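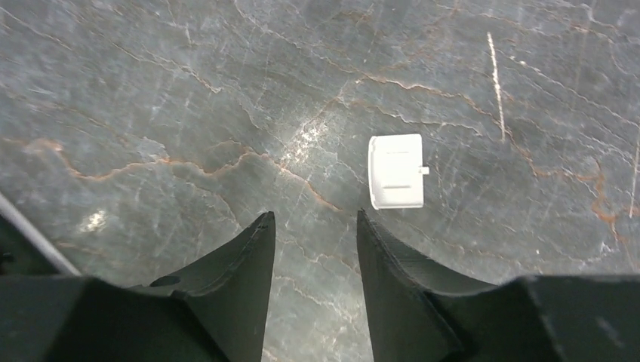

4. Réglage de la pince et premier essai de préhension

4.1 Objet de la section

La présente section s'applique au bras Doltodex assemblé à domicile ou en atelier partagé, équipé de la pince Shim à deux doigts imprimés. Les opérations de la section 3 (montage du poignet, passage des câbles, serrage de l'embase) doivent être achevées avant toute mise sous tension.

4.2 Préparation du plan de travail

1. Dégager le plan dans un rayon de 600 mm autour de l'embase.
2. Essuyer la surface avec un chiffon sec et non pelucheux.
3. Vérifier que le câble du poignet reste libre sur toute la course du bras.

Remarque — Les plans polis, en marbre notamment, renvoient la lumière des plafonniers et peuvent gêner la détection. Il convient alors de déplacer l'éclairage ou de choisir une autre zone du plan avant de modifier l'exposition.

4.3 Étalonnage de l'ouverture

4. Mettre le contrôleur Cisby sous tension et attendre l'allumage fixe du voyant.
5. Ouvrir le menu « Pince », puis sélectionner « Course ».
6. Saisir la valeur 255 pour la position ouverte et la valeur 0 pour la position fermée.
7. Commander une fermeture lente. Les deux pointes doivent se rejoindre sans se chevaucher.
8. En cas de décalage, couper l'alimentation, desserrer la vis du doigt concerné, le réaligner et reprendre à l'étape 4.

ATTENTION — Ne jamais placer la main entre les doigts de la pince lorsque le contrôleur est alimenté, y compris en mode pause.

4.4 Essai de préhension

9. Poser sur le plan une petite pièce rigide en plastique, de couleur claire si le support est sombre. Aucun autre objet ne doit se trouver dans la zone.
10. Amener la pince ouverte à proximité de la pièce, pointes dirigées vers celle-ci.
11. Corriger la position latérale jusqu'à ce que la pièce se présente dans l'axe de l'ouverture.
12. Régler l'effort de serrage sur 70, puis lancer la fermeture.
13. Soulever la pièce, maintenir la position, puis la reposer.

Si la pièce glisse, augmenter l'effort par paliers sans dépasser 79. Au-delà, les doigts imprimés risquent de se fissurer à la base.

Remarque — Les stries d'impression sur les faces des doigts sont normales et ne doivent pas être poncées. Un doigt fendu ou voilé doit en revanche être réimprimé à partir du fichier fourni par Ukberg.

4.5 Enregistrement des réglages

14. Revenir au menu principal et choisir « Enregistrer le profil ».
15. En atelier partagé, reporter le nom du profil et l'effort retenu sur la fiche de l'appareil.
16. Ramener le bras en position de repos avant de couper l'alimentation.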